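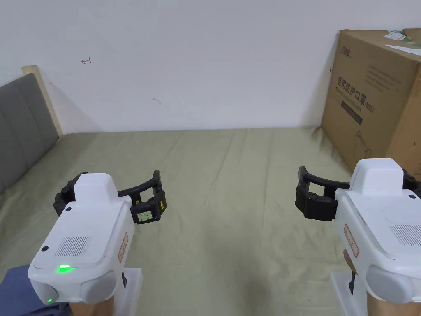

Warum schließt mein Twal-Handgreifer nach dem Quittieren von Fehler 1226 von selbst wieder?

stoffkante
Gefragt am 10. März 2018

Ich arbeite mit zwei Twal-Handgreifern an der Jimeck-Steuerung, links und rechts je einer, und greife damit Stoff. Der linke bleibt ab und zu mit Fehler 1226 (Backe blockiert) stehen. Wenn ich quittiere, fährt er sofort zu, ohne dass ich den Auslöser anfasse. Beim letzten Mal war mein Zeigefinger dazwischen, weil ich gerade eine Stofffalte rausziehen wollte. Ist nichts Schlimmes passiert, der Nagel ist blau, aber so möchte ich nicht weitermachen. Ist das normal?

gelenkschmiere
Der Greifer führt nach dem Quittieren den letzten Befehl zu Ende, der vor der Störung anstand. Stand er auf Schließen, dann schließt er. Das ist die Voreinstellung in der Jimeck-Software, du findest sie unter Störverhalten, der Punkt heißt "Befehl nach Reset fortsetzen". Haken raus, speichern, beide Greifer einmal vom Strom nehmen. Danach bleiben die Backen nach dem Quittieren stehen, bis du den Auslöser loslässt und neu drückst. Stell es bitte gleich für rechts mit um, die Einstellung gilt pro Gerät. Und bis das erledigt ist: Stecker ziehen, bevor du irgendwas aus den Backen fummelst.

Kommentar von stoffkante
Oh Mann, danke! Den Haken hab ich gefunden, und er war tatsächlich bei beiden gesetzt. Warum liefert man das denn so aus?? Der Finger-Teil ist damit wohl geklärt, der Greifer bleibt jetzt brav stehen. Die Störung selbst kommt aber weiter, immer links, immer beim Tuch. Ich schreib unten noch was dazu.

Ergänzung von stoffkante
So, jetzt mit etwas mehr Drumherum. Ich übe gerade Falten und Glattziehen, und zwar auf dem Bett, auf dem Spannbetttuch rutscht der Stoff schön wenig. Ein Greifer hält eine Ecke fest, der andere nimmt das Tuch irgendwo in der Mitte auf und zieht. Solange ich nur eine Lage erwische, läuft alles. Sobald sich der Stoff vor den Backen zusammenschiebt und ich in so einen Knubbel reingreife, bleibt er hängen. Mal nach dem zweiten Griff, mal erst nach einer halben Stunde. 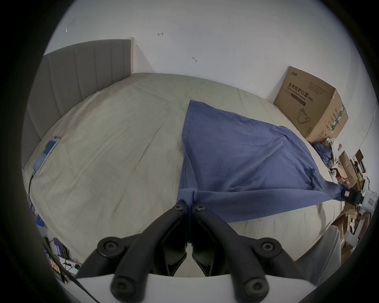
Das blaue Tuch auf dem Bett, an den Backen schiebt es sich zusammen.

Was ich schon probiert habe: Backen mit einem trockenen Pinsel ausgebürstet (da kam ordentlich Flusenkram raus, hat aber nichts geändert), die Schrauben oben an den Armen nachgezogen, Kabel links und rechts vertauscht. Der Fehler bleibt beim linken Gerät, am Kabel liegt es also nicht. Die Leuchte bleibt übrigens die ganze Zeit grün, auch wenn in der Software längst 1226 steht. Das hat mich am Anfang völlig in die Irre geführt – ich dachte, grün heißt, alles gut, und hab fröhlich in die Backen gefasst.

Im Protokoll steht beim linken als Haltewert 3000, das ist wohl das Maximum. Der rechte steht beim selben Griff auf 1082. Kann das was damit zu tun haben?

backenbruch
Klingt nach einem Problem, das ich letzten Juli auch hatte, deshalb mal etwas ausführlicher.

Die 3000 ist dein Hinweis. Der Haltewert sagt dir, wie viel Strom die Steuerung dem Motor zum Festhalten gibt (in irgendwelchen Jimeck-Einheiten, frag mich nicht). Wenn der eine am Anschlag hängt und der andere beim selben Stoff mit einem Drittel auskommt, arbeitet der linke gegen irgendwas an. Entweder klemmt es mechanisch, oder er weiß nicht mehr, wo "zu" ist. Bei mir war es das Zweite. Der Nullpunkt war verrutscht, ich hatte ihn mal mit Stoff zwischen den Backen eingeschaltet, und der Greifer hat beim Hochfahren brav gelernt, dass da eben Schluss ist. Seitdem hat er bei allem, was ein bisschen dicker war, gemeint, er sei blockiert. Dünne Sachen gingen, dicke nicht, also ziemlich genau dein Fall.

Ich würde so vorgehen:

Erst mal alles raus aus den Backen und den Greifer irgendwo hinlegen, wo nichts reinhängen kann. Also runter vom Tuch! Auch kein Ärmel und kein Ladekabel in der Nähe, ich hab mir schon mal ein Kabel eingezogen.

Dann stromlos machen und die Arme von Hand auf- und zubewegen. Das muss auf dem ganzen Weg gleich leicht gehen. Wenn es an einer Stelle hakt, hast du ein Problem in den Gelenken, und dann kannst du dir das Kalibrieren sparen, bis das behoben ist. Schau dir auch die Kappen über den Drehpunkten an. Du schreibst, du hast die Schrauben nachgezogen – zu fest ist da genauso blöd wie zu locker. Wenn es vorher leichter ging als jetzt, wieder ein kleines Stück lösen.

Läuft es frei, dann Strom an und in der Software "Referenz neu anlernen". Er fährt einmal ganz zu und einmal ganz auf, Hände weg solange. Danach in die Luft schließen und ins Protokoll gucken. Bei mir ging der Wert sofort runter und blieb unten.

Was die Leuchte angeht: Die zeigt bei den Dingern bloß an, dass Strom da ist und die Verbindung steht. Fehler sieht man nur in der Software. Finde ich gefährlich gelöst, ist aber so. Ich hab mir angewöhnt, das Meldungsfenster immer offen zu haben, und mir einen Piepton eingestellt (Meldungen, akustisch). Nervt ein bisschen, dafür guckt man hin.

Noch eine Sache zur Zeitgrenze. Ab Werk darf der Greifer 3000 Millisekunden gegen einen Widerstand drücken, bevor er abschaltet. Drei Sekunden mit dem Finger dazwischen sind lang. Ich hab deutlich runtergestellt, und für Stoff reicht das locker.

Kommentar von stoffkante
Das mit dem Einschalten bei Stoff in den Backen könnte hinkommen. Ich lasse das Tuch zwischen zwei Durchgängen gern einfach drin. Von Hand bewegt läuft links alles leicht, da hakt nichts. Referenz mache ich heute Abend, vorher räume ich das Bett mal frei, da liegt zu viel rum.

Kommentar von stoffkante
Neu angelernt, und links steht der Haltewert jetzt fast wie rechts. Beim dicken Knubbel bisher keine Störung mehr, ich hab allerdings noch nicht lange getestet. Zeitgrenze hab ich auch runtergesetzt. Den Piepton finde ich grauenhaft, bleibt aber an.

faltenwurf
Hatte ich auch, eingeschickt nach Clalberg, kam mit neuem Motor zurück, seitdem Ruhe. Würde nicht lange basteln.

Kommentar von gelenkschmiere
Einschicken kann man immer noch, wenn der Wert nach dem Anlernen wieder hochläuft. Und wenn du schon dabei bist: Schreib denen das mit dem Finger trotzdem. Je mehr das melden, desto eher fliegt der Haken aus der Voreinstellung.

Kommentar von stoffkante
Mail ist raus, mit Protokoll dran. Weiß jemand, ob der Nachfolger von Jatstead dieselbe Steuerung hat? Dann müsste man dort ja auch zuerst nach dem Haken schauen.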